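Mon 10 May
Bench 2, gripper comparison, continued from the December notes

Goal for the week: decide between the Skollora parallel gripper and the Elik linkage gripper for the PC disassembly cell. Same arm, same controller, same fixture plate. Only the gripper and the tool offset change between runs. Elaheh Yazdani on the controller, me on logging and resets.

Setup carried over from last time except as follows.

Tool offset for the Elik re-measured with the four-point routine. Old value was off by 0.7 mm in Z, which explains the scuffing on the fixture plate in the December runs. New value saved as elik_b. Do not load elik_a, it is still in the list because the Tolham pendant will not let me delete a tool that a program refers to. Program 230 is the one that refers to it. Will fix when someone has an hour.

Payload for the Elik set to 798 g including the wrist adapter. Skollora with its own adapter is lighter but longer, so the reach over the far wall of a tower case is better and the clearance at the drive cage is worse. Fingertip pads are the stock rubber on both.

Force readings come from the Powell wrist sensor, zeroed before every run with the arm at the hover pose. Zeroing anywhere else gives a drift of up to half a newton when the wrist turns over. Cable strain is the likely cause. Re-routed the gripper cable with more slack and the drift dropped, but did not go away.

Task A, CPU from socket to plate pocket. Lever opened by hand before the run, the arm does the lift and place only. The Elik closes on an arc, so the tips drop slightly as they come together. On a flat part this low in the socket that is a real problem: either the tips start high and miss the edge, or they start right and press down at the end of the stroke. Compensated with a Z ramp tied to finger position. Works at slow speed. At full speed the ramp lags and the force trace shows a spike at contact. 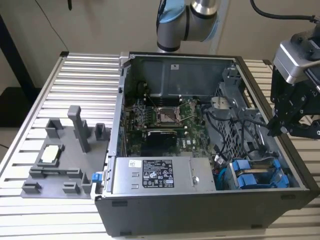 The ramp lives in the controller's background task and that task runs at a lower rate than the motion loop. Elaheh moved it into the motion loop after lunch. Spike is smaller, still visible. She thinks the rest is the finger encoder, which reports late. Will check by logging commanded and reported position side by side.

Skollora on the same task: no ramp needed, tips stay level through the stroke. The body is wide, though, and the approach angle has to be steeper near the power supply. Two protective stops in the morning from the joint 5 limit, both cleared by rotating the base waypoint 15 degrees.

Task B, drive carrier release. Here the Elik is better. The narrow tips get at the plastic tabs without touching the cage, and the arc closing helps pull the tab outward. Skollora can do it only with the long tips fitted, and those flex enough that the grip width reading is not useful.

Log files: 1379 is the Elik run before the ramp was moved, 3517 is after. The numbering jumped when the logger was restarted on the new disk - the files in between do not exist, so don't go looking.

Dwynwen Rees asked whether we could run Task A with suction instead. Possible, but it means a tool changer, and Task B still needs fingers. Parked.

Open items:
Log finger position, commanded and reported, at full speed.
Print a second fixture plate with a slightly deeper chamfer on the CPU pocket. The current one is fussy about yaw.
Repeat Task B with the Skollora short tips and the case turned 90 degrees, for completeness.
Ask Elik support if the encoder delay is fixed or depends on bus load.
Retire program 230, then delete elik_a.

Leaning toward the Elik if the delay can be dealt with. If it can't, Skollora for A and a hand step for B. Arm left at home pose, air off, Elik still mounted.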